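Call for participants: a year of mending in Lendmont

Do you own something that stopped working a while ago and that you can't bring yourself to throw out? A radio, a coat with a dead zip, a bike with one good brake, the family computer from three computers back? If so, we would love to hear from you.

The Feten Mending Year is looking for 19 people to learn everyday repair together, starting in April. You don't need any experience. We are just as glad to hear from people who have never wired a plug as from people who darn their own socks and want to try something with a motor in it. The only thing we ask is that you turn up curious and keep turning up.
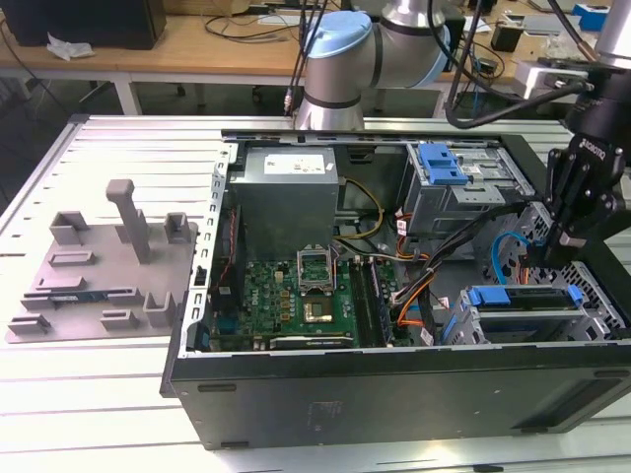 We ran a shorter version of this last year, over one winter, and it went so well that people were asking about the next one before the tea was cold on the last night. They wanted more time on each subject and more chances to bring in their own things, so that is what we have planned. It is longer, slower and (we hope) a bit messier.

What the year covers

Textiles come first: zips, hems, patches, darning and how to rescue a lining. After that we move to hand tools and furniture, with plenty of gluing and clamping. Summer is for bicycles and garden tools, when we can spread out into the yard. In the autumn we bring in small household electricals, then home computers, and we finish with clocks and toys because those are what people want to fix for presents. There is a break in August.

Each block ends with an open evening when you can bring along whatever you like from home. These are brilliant fun. Last time we had a music box, two toasters and a deckchair on the same table, and the deckchair took longest by far.
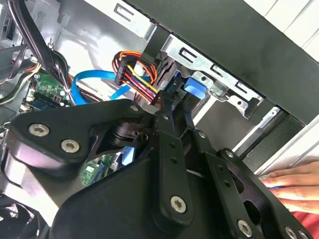 Reaching into an open desktop tower.

Where and when

We meet at the Adeyemi Workshop, behind the old Morneck dairy in Lendmont. Doors open at 6.30 in the evening and we finish by 9. The 72 bus stops at the end of the lane and there is a rack for bikes inside the gate. The workshop is all on one level, with a wide door and an accessible toilet. Benches come in two heights, and we have stools for anyone who would like to sit. Please tell us if bright light or noise is a problem for you — we can put you in the side room for the sanding weeks.

What you would be doing

You will work in pairs for most of the year, swapping partners at the start of each block. Every session opens with a short demonstration, then it's over to you. We ask everyone to keep a mending diary, which can be scribbles, photos, voice notes or stitched samples in a carrier bag, whatever suits. With your permission we will draw on the diaries for a small printed guide to be given away in Lendmont at the end of the year.

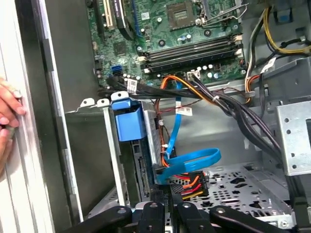 Learning to look properly is a big part of it, and we give it a whole evening at the start of every block. You turn a coat inside out and find where the strain is. You tip a chair over and see which joint has moved. With a computer, you open the side and work out what is there and what is missing: an empty processor socket and four empty memory slots, say, will tell you a fair bit about the job ahead before you have picked up a screwdriver. Then you write down what you noticed, compare it with your partner's list and argue about it happily until the break.

Who we are looking for

Anyone aged 18 or over who lives in or near Lendmont. We would like a real mix of ages and backgrounds, and we would especially like to hear from people who have recently moved here, people who are out of work, and people who look after someone at home. If you can only come when somebody covers for you, let us know, as there is a little money set aside to help with the cost of care.

You should be able to come to most sessions. Everyone misses a few and that's fine.

What it costs

Nothing. Materials, tools and tea are all provided, and we pay bus fares. We had 112 people get in touch last time, so please don't be put out if we can't fit you in. Everyone who writes to us will be invited to the open evenings.
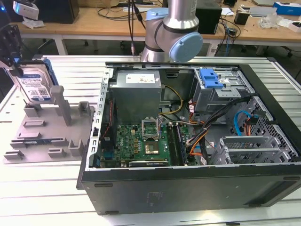 How to apply

Send us a page or so, or a recording of up to 5 minutes, telling us:

What you would most like to be able to mend
Something you have tried to fix, and how it went (disasters very welcome!)
Anything we should know to make the evenings work for you

Spelling and neatness don't matter at all. You can drop your page into the green letterbox at the Adeyemi Workshop or use the form on the Feten website. If you would like to have a look round first, come any evening we are open and ask at the front bench. Applications close at noon on the last day of February, and you will hear from us by the middle of March either way.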